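Print this page
E-mail this article

Fold It on the Bed

Every so often somebody tries to sell me a better place to fold laundry. Last winter it was Koech, the furniture store downtown, which had a folding station by the front door. It was a waist-high counter with two bins underneath and a rod across the top, and it cost $200. The salesman said that people who fold on the bed are making the job harder than it needs to be. I told him I would think about it. I did, and I believe he is wrong.

My position is that the bed is the right place to fold clothes, that it should be made only as far as it has to be, and that the dark things should go first. 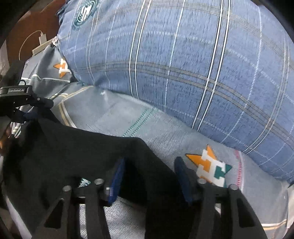
CLULTSKA, May — We live in 1,000 square feet, and the largest flat surface in any of it is a bed. The kitchen table is smaller and usually has crumbs on it. The couch has a slope. The top of the dryer would be fine for washcloths if the dryer were not in a closet with a water heater. A bed is wide and soft, it is already clean enough to sleep on, and if a sock falls off the pile it mostly lands on more bed.

The objection I hear most is that a bed is too soft to get a crease on. I don't want a crease. I want a shirt that fits in a drawer and can be worn on Monday without ironing. For that, a mattress is as good as a counter. You lay the thing down, pull the fabric toward you to take out the worst of the wrinkles, bring one side over, bring the other side over, and fold up from the bottom. If it is something slippery you fold it one more time and put another item on top of it before it can change its mind.

The second objection is about the bedding itself. People will tell you that you need a plain spread to see what you are doing. I don't agree with this either. A sheet with stars and stripes all over it is a perfectly good background for anything black or navy. You can see the edge of the cloth, and you can see where the bottom layer sticks out past the top one. What you can't do is fold a loud T-shirt on a loud sheet and expect to find it again quickly, so I leave the T-shirts for the end when there is less lying around.

Dark clothes go first for a different reason. They show lint, and they show it worse the longer they sit in a heap with towels. I pull out all the dark pieces while the load is still in the basket and lay them on the bed one at a time. If there is a speck on one I pick it off then, by hand. I used to own a Jurell lint roller with a refill that cost more than the roller did. It lives in the car now and I don't miss it in the house.

I will give the counter people one point, and that is height. If you have a bad back, bending over a low bed for a whole load is not pleasant, and I won't tell anyone to put up with it. But you can sit. I sit on the edge with the pile to one side and the finished stack to the other, and I turn at the waist as little as possible. A big pillow helps here. Ours is a blue plaid one, and I like having it close by because it gives the heap something to lean on. Without it the unfolded things spread out until they have mixed with the folded ones, and then you are doing some of them twice.

As for making the bed beforehand, my view is that you pull the cover off to one end and stop there. I know households where the bed has to be made with corners before a single towel can touch it. That adds a job to a job. The sheet is going to get rumpled by your sitting on it anyway, and you will be straightening it again when the clothes are gone. A rumpled sheet has never ruined a fold of mine. The only thing I insist on is a hand swept across it first for crumbs and cat hair.

What I do care about is that the laundry leaves the bed the same day. This is the real advantage over a counter, and the store never mentions it. My sister-in-law bought a folding table and it holds a stack of folded clothes all week. Her family takes what it needs off the top, and the drawers stay half empty. With a bed there is a deadline. At ten o'clock at night you either put the clothes away or you move them to a chair, and moving them to a chair feels bad enough that I will usually walk the extra few steps to the dresser.

I should say that I timed myself, once, because my husband didn't believe me. One load of mixed clothes took me 10 minutes on the bed, and that included matching socks. I have not timed it on a counter and don't plan to.

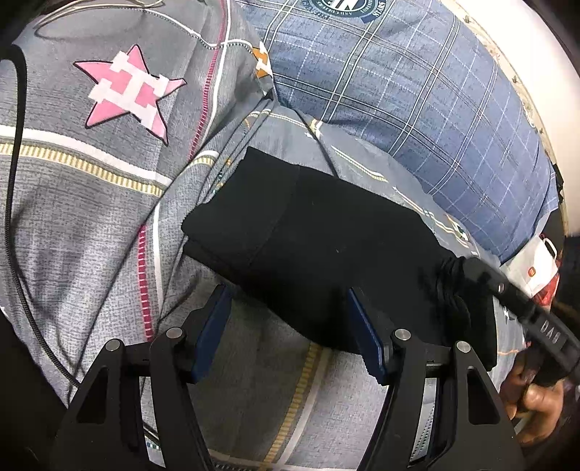

One reader wrote in after my last piece on housework to say that I had this whole thing backward, and that folding anywhere near a bed is how clean clothes end up on the floor at midnight. She said she folds straight out of the dryer, standing up, one piece at a time, and sets each one in the basket already done. There is no heap at any point. By her account the bed is "where laundry goes to be put off," and she would sooner use the hood of the car.

I take the point about midnight. It has happened here, and more than once in the winter. I also think folding from the dryer is a good method if the dryer is in a room you can stand in. Hers apparently is. When we lived in Ruso we used a laundromat with long tables, and I folded standing up like everybody else and had no complaints about it, except that the tables were cold and always a little damp at one end.

But most of the people I know have a machine in a closet or a basement or at the end of a hall, and they are going to carry the basket somewhere. My advice is to carry it to the room where the dresser is. Put it on the bed, pull out the dark things, and sit down. Keep the $200. If the black pants slide around a little on the sheet, fold them in half one more time and go on to the next pair.

E-mail this article
Print this page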